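Please Check Your Extension Cords
By Fares Awwad
30 Jun 2024

When I moved to Husside, the first thing I bought was a power strip. The apartment had one outlet in the kitchen and one in the bedroom, and the second one was behind the bed. I think many people in old buildings know this situation. We do not have enough outlets, so we buy one strip, then we connect another strip to it, and after some years we forget that they are there.

In February there was a fire in the building across from mine, on the Uvamthorpe side. It began in a bedroom where a heater was running from an extension cord. The family got out, thanks God, but they lost almost everything. Their landlord offered them 400 dollars. I was angry about this for a long time, and I am still angry.

The city tells us every winter to be careful. I agree with this advice, but it is a little too easy to give. A person who has a cold room and one outlet will use the heater. If we want fewer fires, somebody must look at the wiring, and the owner must pay for it. An electrician told me that new outlets in a small apartment like mine would cost up to 2000 dollars. For a tenant it is very much. For a company like Dusivstead, which owns most of our street, it is not.

I would like the city to inspect the oldest buildings first, before the next winter – and to fine the owners who do nothing. A fine of 100 dollars will not change anybody's mind. It should be more than the cost of the repair.

Until then, please plug your heater directly into the wall, and look behind your bed. 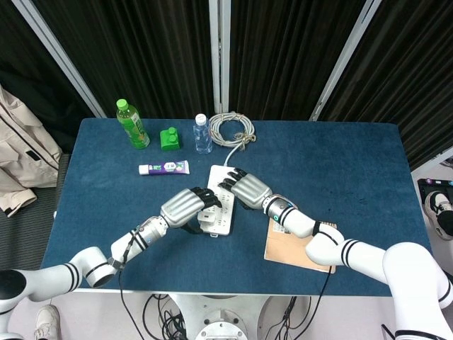

A white power strip on a blue table.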